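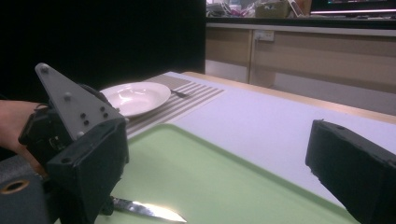

Thread: Small device makers and Brazil - is the risk overrated?

Board: Market Entry and Country Risk > Latin America

stulline_ops wrote:

Hi all! Long-time reader, and I finally have something worth starting a thread over. We're Stulline, a small maker of infusion pump tubing and connectors, and we've spent most of the year arguing about where to sell next. The short list is down to Brazil and Colombia. Everything I read puts Brazil in the "high reward, high headache" box: registration takes ages, the tax rules are a maze, and the currency can eat your margin before the container lands.

But I've been talking to distributors and I'm coming away really excited. The demand is there, the private hospital groups are buying, and the people I've dealt with know our product category better than some of our buyers at home. So is the risk as bad as the reports make out, or are they all copying each other?

Would love to hear from anyone who has done it with a small team. There are eight of us, so no, we don't have a country desk.

portside_mel wrote:

Great topic! We went in four years ago with wound care products and I'd do it again tomorrow. The reports aren't wrong, but they're written for giant companies with factories and hundreds of staff to worry about. If you're exporting through a distributor, half of those risks land on somebody else's desk.

The one that does land on yours is payment terms. Our first distributor asked for 60 days and we said yes without thinking. Then the real dropped, they wanted to renegotiate, and we had product sitting in a bonded warehouse running up charges while everybody was being very polite on the phone. Price in dollars if they'll let you. If they won't, put an adjustment clause in and spell out the trigger.

K. Koppel wrote:

I'm going to push back a little. "Lands on somebody else's desk" is how small companies get hurt. If your distributor holds the product registration in their name, you are tied to them. Falling out with them means starting over, or paying them to let go. I've seen it happen to a supplier of ours (Urrego, for anyone who remembers them) and they were out of the market for two years while a competitor walked into every account they'd built.

So I'd rank it like this: registration holder first, currency second, everything else a long way behind.

portside_mel wrote:

Fair point, Kristaps, and I should have said so. We used an independent registration holder from the start, so I tend to forget it's a choice. It costs more every year and it's worth every cent.

stulline_ops wrote:

This is so helpful, thank you both. Mel, did the independent holder slow you down at all? Our contact in Cloltport says his firm can "take care of everything", and I admit it sounded wonderful at the time.

portside_mel wrote:

A bit slower at the beginning, with more paperwork going back and forth. After that I didn't notice a difference. Ask your contact whether he'd still want the deal without holding the registration. His answer will tell you a lot!

tbl_margins wrote:

Unpopular view, but I think you're all too cheerful about this. I ran the numbers for a similar line last September and once I'd added duties, state taxes, freight, the distributor's cut and a cushion for the exchange rate, the price to the hospital had gone up by over 78 percent from our factory price. You can be as keen as you like about demand, but somebody local will be making a version of your connector and selling it for less.

K. Koppel wrote:

Depends entirely on the connector, though. If it's a commodity part, I agree with you, stay home. If it locks to a pump that's already installed in those hospitals, the price gap matters much less. Which is it, Stulline?

stulline_ops wrote:

Mostly the second kind! Two of our lines fit pumps that are all over the private hospitals there. The rest is commodity stuff and I'd be happy leaving it out of the first phase. tbl_margins, I'd love to see how you built up that total, if you can share the headings without the numbers.

tbl_margins wrote:

Sure, it's nothing clever. Factory price, inland freight, ocean freight, insurance, import duty, federal taxes, state tax, customs broker, storage, distributor margin, currency cushion. The storage line is the one I'd warn you about. Mine was blank in the first draft and it should never be blank.

And OK, if you're leading with the locked-in lines, I'm less gloomy. Still not cheerful.

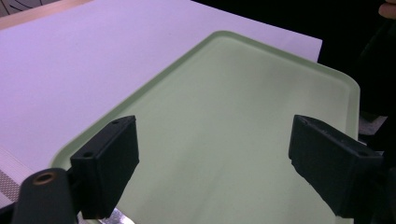

Page 2 of thread: Banks, currency cover and the Colombia question

V. Avotiņš wrote:

Coming in from the finance side. For those asking about currency cover, talk to a bank with people on the ground as well as your own. Our distributor's account was with Itau, and getting their finance person on a call with ours cleared up in one afternoon what we'd been emailing over for weeks. I'm not recommending one bank over another, just saying get the two sides talking before you sign.

Small orders are hard to hedge cheaply. We ended up making fewer, bigger shipments and fixing the rate on each one. It's not elegant, but I sleep fine.

tbl_margins wrote:

Fewer, bigger shipments means more stock at risk if a registration renewal gets held up, or if the sterile shelf life is short. Pick your poison.

V. Avotiņš wrote:

True. Our shelf life is long, so it was an easy call for us. For sterile tubing I'd think harder about it.

andes_route wrote:

Can I put in a word for Colombia, seeing as it was in the first post and then everyone forgot about it? Smaller market, yes, but we found the registration process much easier to follow and we learned such a lot there before going anywhere bigger. The catch is slow payment. Money in the public system moves when it moves, and private distributors who sell into it pass the wait on to you. Check who their end customers are.

I loved working there, for what it's worth. Our first order was tiny and the distributor treated it like a state visit.

K. Koppel wrote:

I don't buy the practice-market idea. The rules are different, the buyers are different, and what you learn about one distributor doesn't carry over to the next country. If Brazil is where the installed pumps are, go where the pumps are.

andes_route wrote:

The rules don't carry over, but the habits do! Our technical file was a mess before Colombia. By the time we applied in Brazil it was in good shape, and we had labels in two languages already set up in the system. We'll have to disagree on this one.

stulline_ops wrote:

Update for everyone who helped. We had our planning call on 4/12/23 and we're going with Brazil first, locked-in lines only, with an independent registration holder. The Cloltport firm went quiet when I raised that, so Mel, your question did its job. We're now talking to another distributor, who didn't blink.

Colombia stays on the list for the second phase. andes_route, I may send you a message about the labels, because ours are definitely in the "mess" category right now.

I've also filled in the storage line.

tbl_margins wrote:

Good. Now double it.

portside_mel wrote:

So pleased for you! Please come back and post once the registration is filed - I want to know which documents they send back the first time. With us it was the sterilization report, and then the same report again with a different stamp.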